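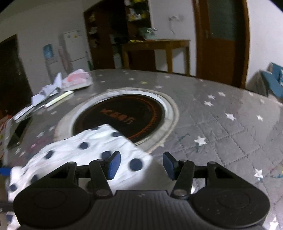 Course pages > Robot Learning > Unit 4 > Handout

Syllabus Notes Handouts Lab Forum

Unit 4. Learning from hand-held gripper demonstrations

In the last unit we collected demonstrations by teleoperation. A person moved a leader arm and the robot followed. The data were clean, but the work was slow, and all of it came from one table in our lab. In this unit we study a different way. The person holds the gripper in the hand, goes to an ordinary home, and does the task directly. A camera on the tool records what the fingers see.

4.1 What is recorded

Each demonstration is a video from the tool camera, together with the pose of the tool and the opening of the fingers at every time step. The pose is estimated from the video and the motion sensor. The joint angles of a robot do not appear anywhere in the data. For this reason the action must be written as a relative motion of the gripper: where the tool goes next, seen from where it is now.

Please be careful with this point in the exercise. Many students write the action in the world frame, and then the policy fails as soon as the table is in another place.

4.2 Why the view matters

The camera moves with the fingers, so the finger pads stay near the same part of every picture and the rest of the room moves behind them. The policy can learn the distance between the pads and the object from this view. It cannot learn much about things behind the tool. When the cloth or the cup leaves the view, the policy needs a short history of frames, or it will wait.

4.3 The Roludari set

For the exercise we use Roludari, a set of 2,670 demonstrations of table tasks in homes, such as folding a cloth and moving small objects. After filtering, 2,470 remain. A demonstration was removed if the pose tracking was lost, or if the finger opening was missing for a part of the video. The homes were not cleaned up before recording. We want the policy to see bags, papers and patterned tablecloths during training, as it will meet them later.

A further 286 demonstrations come from homes which do not appear in the training part. Use them only for the final test. Do not choose your learning rate with them.

4.4 Main result to remember

Two policies of the same size were compared. Podier was trained on many homes with few demonstrations in each. Jururley was trained on few homes with many demonstrations in each. The total number was equal. In familiar homes the two were close. In new homes Podier was clearly better, and most errors of Jururley were made before the first contact - the gripper approached the wrong place.

4.5 Exercise

Train the Barbier baseline with relative actions, then with world-frame actions. Plot the test error of both and explain the difference in half a page. Bring the plot to the lab in November.

Comments

Is the finger opening in 4.1 normalized, or is it in millimeters? My loss looks too big.

It is in millimeters. Divide by the maximum opening before training, then the loss should be fine.

Thank you, the part about the short history helped me. Mine was stopping every time the cloth went out of view.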